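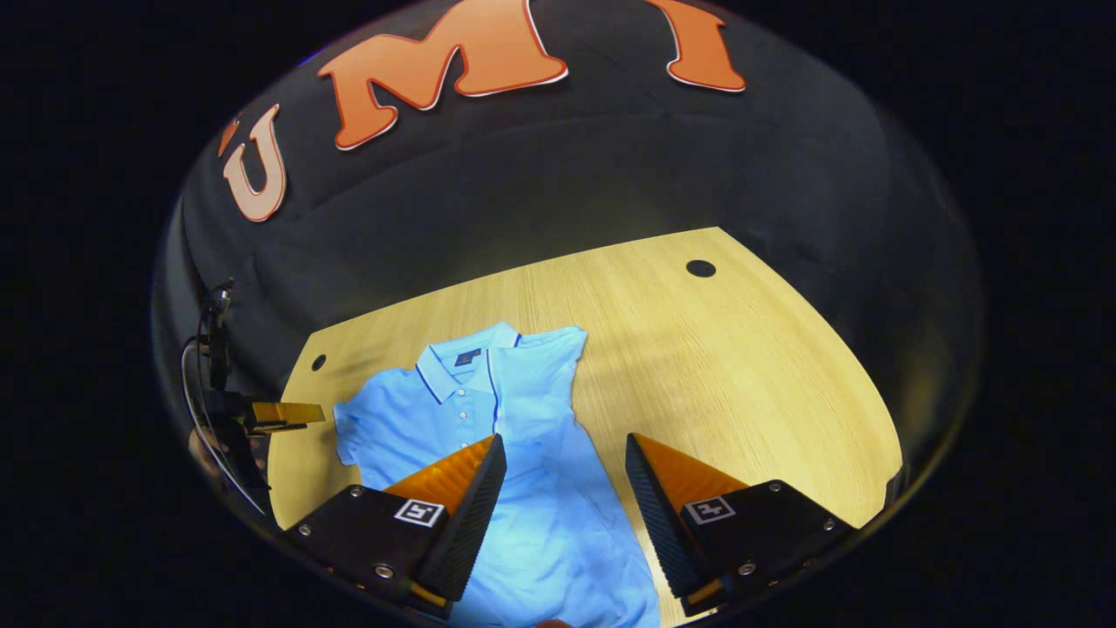 Dalen hall, shirt folding table and backdrop
Weekly safety check, Friday, October 22, 2021
Checked by: Gunvor Holmgren
Copy to: Gudrun Nygård

1. Table top
OK. I went over the light wood with my palm and found no splinters. Please do not use tape on it, the finish comes off with the glue.

2. Holes in the table top
Comment. The edge of the back right hole is a little sharp. Sand it before December. Small things like pins must not lie near the holes.

3. Table legs and locks
OK. One lock was stiff, I put a drop of oil.

4. Dark backdrop with orange letters
OK for hanging. The lower edge must be kept away from the feet of the person who folds. Fire paper for the cloth is missing in the folder. Gudrun, can you ask Fakska for it?

5. Cables and floor
Not OK. The extension cord was across the walking way. I moved it to the wall, but we need a cable cover of 2 meters.

6. Steam iron
Not checked, it is on repair at Brullik. Until it is back, the polo shirts are only folded by hand, buttons closed and collar down.

7. Shirt boxes
Comment. Stack was too high by the door. Maximum is four boxes.

8. Exit door
OK. Opens fully, light is working.

Points 2 and 5 are open. I will look at them again next week.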